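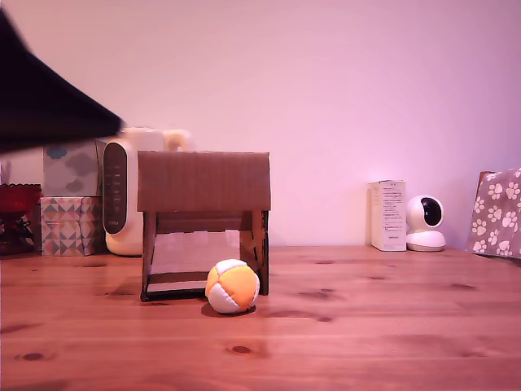 Cardboard toys for rainy afternoons

I've been making little things out of shipping boxes ever since we moved to Skarville, mostly for my nephews and lately for the neighbor's cat, who is a tougher critic. Houses, garages, goals for a soft ball - they all go together the same way, so here's what I've picked up so far.

Cut the roof last. I used to start with it, and it always came out a hair too short once the sides were standing. Now I slot the sides together, set them on the table, and trace the roof right on top.

Notches beat glue! Make each slot as wide as the cardboard is thick, then try it on a scrap. If it's floppy, cut it again a little narrower. Josefien Leemans, who taught me this, runs a butter knife down the slot to press the edges flat, and the tabs slide in so much easier after that.

Check which way the corrugation runs before you cut. Up and down for the walls, please. I got that wrong on a garage last October and it sagged before dinner.

A strip along the bottom helps a lot with anything that's going to get hit by a ball. Fold it double if you have enough left over.

Roof edges curl, especially if your kitchen gets steamy. I lay mine under a stack of cookbooks overnight (the curl comes back, but slower).

For the ball, go with something soft and stitched. Rubber ones bounce off and take the salt shaker with them - ask me how I know. Mine gets hand washed in dish soap, squeezed in a towel and left on the windowsill for a day or two.

Old cutting mat under everything, always. My table has enough marks in it already.

Updated 6/30/25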